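Workshop tips from the robotics club bench

Our after-school robotics club has been going long enough now that we have made every mess it is possible to make on a workbench, and parents and other club leaders do keep asking how we keep things going in one fairly small room. So I've put together the tips that have lasted. Most of them would do just as well in a shed or at the kitchen table, and none of them costs much.

Start with the clamps. Buy more spring clamps than you think you need, and buy them with bright handles, as the dull ones vanish into the clutter and turn up in March when you're looking for something else. If you have two bins side by side for a sorting job, clamp them together at the corners where the rims meet. A bin that slides a finger's width will spoil a whole run, and the pupils will spend the next half hour blaming the program, poor things.

Leave the protective paper on acrylic sheet for as long as you possibly can. You can draw your cutting lines straight on to it, and it saves the surface from keys, elbows and mugs of tea. Blue tape is good for marking where something lives on the table, and it peels off bare wood without a fuss if you don't leave it there all term.

For practice parts, don't buy anything. Noemi Bellamy, one of our parents, started us off with a carrier bag of oddments from her loft, and we still use them — the more awkward the shape the better. Mix colours and surfaces, shiny with dull and round with flat, and keep each team's set small. Three or four pieces will teach them plenty, and 30 will only teach them to tidy up.

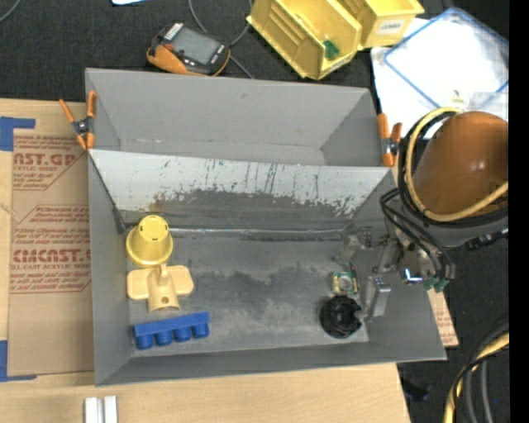 Do the bins have to be new?

Old ones are perfectly good, scratches and stains and all, provided the floor is flat and there are no sharp edges for small hands to find.

Now, cables. Norbert Farkas, who helps with our older group, has the pupils move the arm slowly through its full reach before anything gets tied down, and then leave a generous loop at every joint. Use hook-and-loop wraps for this, for you will be undoing them again before the month is out. If a cable goes tight at any point in the reach, start again. It takes about 10 minutes and it's worth every one of them.

An offcut of dark cloth behind the work area stops screws from rolling away, and it's kinder to a meter than a hard table. Give the meter a regular spot on it, too, and switch it off before the lids go on (I write this with some feeling, having bought a good many batteries).

Label the front of your storage bins in capitals, large enough to read from the doorway. Inês Pinheiro did ours for the Istbridge heat last year, and packing up has been a much calmer business ever since.

Do send me your own tips if you have them. I'm particularly keen to hear from anyone who has found a decent way of storing half-used rolls of tape.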